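Notebook -- Sat 9 August

Transfer and restoration, Cuevas singles. Zsófia Medve away, so desk work by me, checks by Dezső Csonka in the afternoon.

1. State of the job

The source is the May batch of quarter-inch reels from the Jellow sessions: A-side "Isel", B-side untitled on the box, and two alternate mixes of the A-side. All at 15 ips, no noise reduction marked. Reel 3 has a 60 Hz hum under the intro that is not on the other mixes, so it was picked up at mixdown and not at the tracking stage. Flat transfers of all four are on the archive drive at 96/24. Nothing has been processed in place.

The single and album versions differ more than the paperwork suggests. The album cut fades over the last chorus. The single mix runs through to a cold ending, with a bar of room sound and a stick click after it. Gizella Virág wants the click kept. I have left it in with a short fade after it.

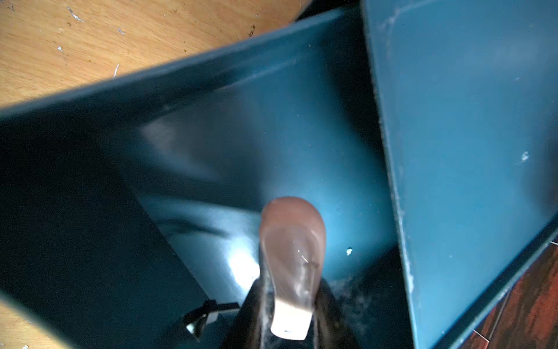 2. Azimuth and speed

Azimuth reset by ear on the mono sum, then confirmed on the phase scope. Reel 2 drifts after the second splice, probably a different machine or a different day. Transferred it in two passes and joined at the splice. The join is inaudible on headphones and on the small monitors. Not yet checked on the mains.

Speed: the tuning reference on reel 1 is a piano, and it sits slightly sharp of A440 throughout. The 7-inch pressing we have on the shelf is sharp by the same amount. I take that as the intended speed and am not correcting it. Fermín Cabral disagrees and thinks the cutting room simply copied the error. There is no tone on the tape to settle it. His objection goes in the notes for the label and the decision can be theirs.

3. Video audio

The promo clip for the A-side uses neither mix. It is the single mix with an edit: the second verse is shortened and the guitar break comes in early. The broadcast copy is mono, band-limited, with a dropout at the start of the break. Plan is to conform the new transfer to the clip and discard the broadcast audio entirely.

Worked through the conform from the first downbeat. Picture runs at 25 fps, and the first pass landed late by the guitar break because the broadcast copy had been speed-adjusted for PAL. Pulled the transfer to match.
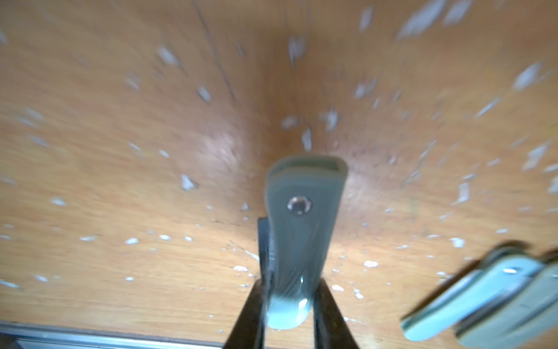
After the adjustment the lip sync holds to the last line of the final chorus. There is a slip of a frame or two in the middle eight, but it is present in the broadcast copy as well, so it belongs to the original edit. Leaving it alone. Viktória Szekeres has the clip's cue sheet and will confirm the edit points against it.

4. Noise

-- Hum on reel 3: narrow notch at 60 and the first two harmonics, intro only. Bypassed once the bass enters.
-- Clicks at splices: manual, six in total.
-- Broadband hiss: untouched. Tried a light pass on the B-side and the cymbal decay went grainy.
-- Low end below 30: gentle high-pass on the cutting master only.
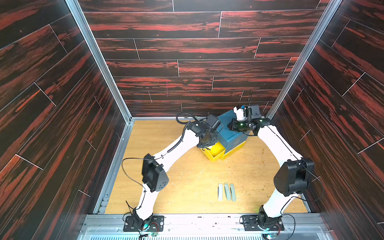 The two white arms, with the blue and yellow box toward the back.

5. Catalogue

The sleeve credits list Zukwood as the mixing studio for both sides. The box label for the B-side says Jellow, in a different hand. Catalogue entry 593 follows the sleeve. I have added a query to the entry and not changed it. If the label's session sheets turn up, check the engineer's initials too, as the ones on reel 4 match neither studio's staff list.

Dezső listened to the A-side at 3 pm, blind, flat transfer against the restored version. Preferred the restored intro, could not separate the two after the first verse. Fine for our purposes.

6. To do

-- Reel 2 join on the main monitors.
-- Fades on the alternate mixes. Match the single's room sound if there is enough tail.
-- Print reference copies for Gizella, peak no higher than -1 dBTP.
-- Ask Fermín for his speed note in writing.
-- Rebox reel 4, the hub is cracked.
-- Second backup. Drive B has 100 GB free, enough for the flat transfers but not for the video conform.

Cuevas transfer notebook | Contact: archive desk | Internal use, do not circulate | Back to top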